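首页 产品评测 厨房收纳 小家电 选购指南 关于我们

Jorance多层金属置物架使用评测

本刊编辑部对Jorance白色多层金属置物架进行了为期7周的使用评测。评测对象由编辑部自行购入,供货方Szulc未参与本文撰写。评测内容包括安装、承放小家电的便利程度及日常清洁。

安装方面,层板高度可逐级调节,随附说明书图示清晰,一人即可完成,全程用时50分钟。架体靠墙放置后,建议先调平底脚,再固定上部。 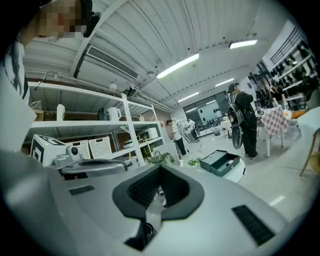
摆放方面,电热水壶宜置于上层,取用时无须弯腰;白色镂空收纳篮可并排放在较低一层,用于归置零散物品。篮身开孔利于通风,但细小物件仍应另装小盒。微波炉一类体积较大的电器应放在中层,并按电器说明书预留散热空间。

本次评测亦发现若干不足。其一,白色表面易显油渍,须定期以软布擦拭。其二,调味瓶等窄底容器靠近层板边缘时稳定性欠佳,编辑部建议加铺防滑垫。其三,调整层高前须将该层物品全部移出,对已投入使用的用户而言较为费时。 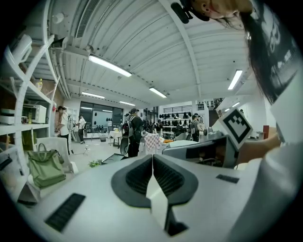
本页最后更新:2026年4月28日

与此前评测的Fudeo同类产品相比,Jorance的层高选择更多,整体更适合摆放高度不一的器具;Fudeo则在层板收边处理上较为细致。两者价格差距不足20元,用户可依据电器数量与墙面宽度自行取舍。

综合上述情况,编辑部对该产品给予“推荐”评级,适用于小家电较多的家庭厨房及办公茶水间。租住用户如不便在墙面钻孔,应避免在顶层放置重物。配件缺失或层板变形的,可凭购买凭证向销售方申请补发。

分享 20 评论 7 阅读 113

相关文章
Akus镂空收纳篮评测
Fudeo四层置物架评测
电热水壶除垢方法说明
微波炉摆放与散热注意事项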